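Osotari Publishes Open Practice Guide for Robot Picking from Conveyors

Free document sets out shared rules for part spacing, stop checks and record keeping at small sorting stations
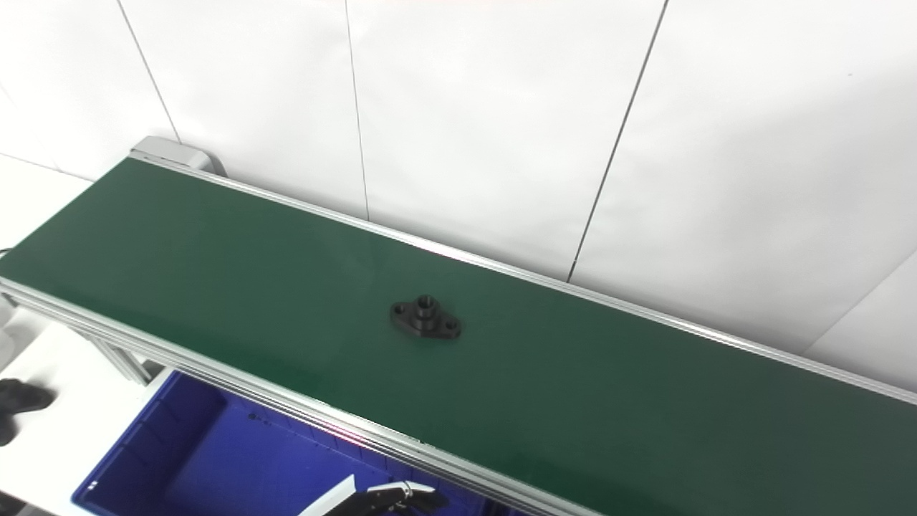 What the Guide Covers

ZOVUTTHORPE – Osotari is delighted to announce the release of the Flodis Practice Guide, a plain-language set of rules for shops that use robots to take parts off a belt and place them in bins. The guide is free to download and free to adapt, and it is written for the people who set up and run these stations every day.

The first edition contains 72 rules. They cover everything from how a flange should be presented on the belt to who may restart a station after a stop, and every rule fits on a single page along with the check that goes with it. A shop can print the pages it needs and hang them right at the station!

Many workshops already have good habits, but those habits often live in one person's notebook. The guide gathers them in one place and gives them common names, so a technician moving from one line to another can get to work without learning a new vocabulary first.

Tested at Working Stations

Drafts were tried out over 106 shifts at the Ivanyshyn workshop in Zovutthorpe, where operators marked up the pages as they went. Osotari received 269 written comments and answered each of them. The comments led to big improvements in the chapter on part presentation, which now treats parts with a raised boss separately from flat plates and asks shops to write down which side faces up before a job begins.

The chapter on gripper checks also grew. It calls for a look at the fingers and fasteners at the start of each shift, with the belt stopped, and again after any contact with a rail or a bin rim. Bin placement has its own section too, including a rule that a bin may be moved only when the arm is parked – a point that operators asked for again and again.

How It Fits with Existing Rules

The Flodis Practice Guide does not replace safety law, machine manuals or a shop's own risk assessment. Where a local rule is stricter, the local rule applies. Each chapter opens with a short list of the documents a shop should have on hand before using it.

Availability

The guide can be downloaded from the Osotari website starting Friday, together with blank check sheets and a change log. Comments on the first edition are welcome through November, and all of them will be published with replies. Work on a second edition, with a new chapter on mixed parts, is already under way.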